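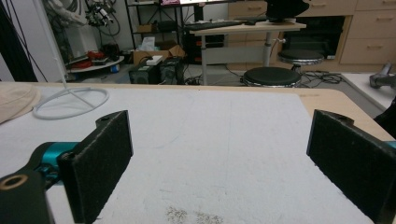 Los dedos de fieltro

Rafia Khattak llevaba toda la primavera probando pinzas, y en abril ya hablaba de ellas como otros hablan de los vecinos. La Candum era seca y puntual. La Deng tenía fuerza pero poco tacto, y había dejado la marca de sus dientes en tres melocotones y en el mango de un destornillador que Rafia todavía usaba por cariño. Y luego estaba la de Skikonel, la de los dedos negros forrados de fieltro y la articulación verde azulada, que había llegado la última y que a ella, sin querer reconocerlo, le había gustado desde que la sacó de la caja.

El encargo venía de Parkine, una casa que restauraba relojes, cajas de música y toda clase de cosas delicadas que la gente hereda y no sabe dónde poner. Querían una mano que pudiera levantar una pieza de porcelana sin arañarla y dejarla en su sitio cuarenta veces seguidas. «Con 40 nos quedamos tranquilos», le habían escrito, y Rafia, que nunca se quedaba tranquila con nada, apuntó el número en la tapa del cuaderno y lo subrayó dos veces.

Aquella tarde se quedó sola en el laboratorio. Le gustaba esa hora, cuando los demás se marchaban dejando los taburetes de cualquier manera y los cables por el suelo (¡qué costumbre la de no recoger nunca un cable!), y en el escritorio del fondo seguía encendida la pantalla, como la luz de una cocina donde alguien va a volver enseguida. Sacudió un poco la manta blanca de la mesa, con poca fortuna, porque las manchitas oscuras no se iban desde hacía semanas, y cogió la pinza por la empuñadura. Primero siempre la probaba a mano. Decía que un brazo te cuenta lo que ha hecho, pero que la muñeca te cuenta lo que ha sentido, y como nadie sabía qué contestar a eso, la dejaban hacer.

Cerró los dedos sobre el aire y volvió a abrirlos. El fieltro apenas hizo ruido. Le recordó el interior del estuche donde su abuela guardaba las cucharillas, seis cucharillas que no se usaban jamás y que de niña ella tenía permiso para mirar pero no para tocar. Las había tocado todas, claro, una por una, con las yemas de los dedos y conteniendo la respiración, y las había devuelto a su hueco con un cuidado que después no había vuelto a poner en casi nada.

Sacó del bolsillo de la bata la figurita que le habían mandado los de Parkine, una pastora de porcelana de 220 gramos a la que ya le faltaba media oreja cuando llegó. La puso de pie sobre la manta. Con la Candum se había resbalado en el intento 14, y cayó en blando, gracias a Dios. Con la Deng no se había atrevido siquiera a empezar.

—Vamos a ver, hija —le dijo a la pastora, porque a esas horas hablaba con cualquiera.

Acercó los dedos negros, despacio, hasta que el fieltro rozó la falda por los dos lados. Apretó un poco menos de lo que le pedía el miedo. La figurita subió un palmo, muy digna, y se quedó allí arriba mirando hacia los armarios de madera. Rafia la bajó, abrió la pinza, hizo una raya en el cuaderno y repitió. A la décima raya dejó de contener la respiración. A la vigésima se acordó de que no había merendado y le dio igual.

Cuando hizo la última, fuera ya era de noche. Dejó a la pastora en su cajita de cartón, buscó el correo de Parkine y empezó a redactar una respuesta seria, con su tabla y sus observaciones sobre el desgaste del forro. La borró entera. Escribió que habían sido 40 de 40, que la tabla iría por la mañana, y que si algún día les llegaba un juego de cucharillas se acordasen de avisarla.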